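Sorting bench check, charging cases
Hamberg unit, room 306. Date of check: 06/10/2025
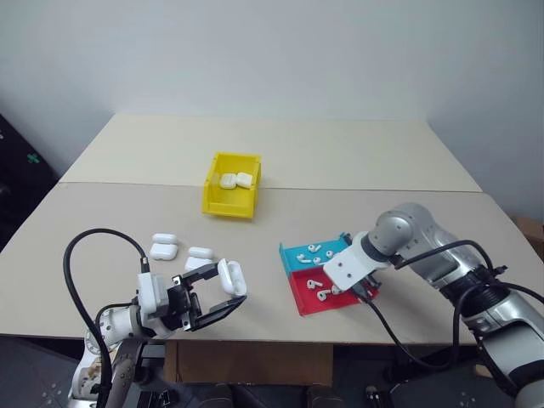

I was asked to use the Flinon sheet again, which I still think was written for a warehouse and not for a table. I have answered it as far as it makes sense and put my comments after each line.

1. Table level and steady
Pass. It didn't rock when I leaned on it. The sheet wants one tick for "work surface", but the surface is two boards butted together, so I pushed down on each.

2. Join between boards flush
Pass, just. The yellow bin sits right across the join. Last time I was told the step was "nothing". I ran a fingernail over it and felt a step. Look at it again before anyone signs it off for the year.

3. Front edge free of splinters and chips
Pass.

4. Items kept back from the front edge
Comment only. There is no lip along the front of the table and the floor below is hard. A glossy rounded case will slide if it's knocked. I have been assured they don't fall. I would like to know who has been keeping a record of that.

5. Bin suitable for contents
Pass. Small, open at the top, sloping front, easy to reach into. Two cases lying side by side in it, lids closed. The Gevach catalogue calls this kind of bin "self-organising", a claim I can't test and don't believe.

6. Sorting tray in place and marked
Fail. The tray has a turquoise compartment at the back and a red one at the front, and I found nothing in writing to say what either is for. I asked twice and got two different answers. Red for rejects sounds sensible until you meet someone who thinks red means urgent. Put it on a card on the wall, which has plenty of room for one.

7. Tray walls high enough
Doubtful. They are low. Fine for a single layer of cases, no good for a heap.

8. Cases checked for cracked lids and loose hinges
Not assessed. A closed lid tells you very little. Each one has to be opened and the inside edge looked at, and I'd want that done before it goes in either half of the tray.

9. Batteries: damaged items kept apart
Fail, for the same reason as line 6. Until the tray is marked there is no agreed place for them.

10. Cables kept clear of the working area
Comment only. Cables should be looked over for wear at the start of each session. "It was fine yesterday" is not a check.

Result: 2 fails, both down to the tray. The Masilela form would have let this through with a single tick at the bottom. Recheck due 31 October.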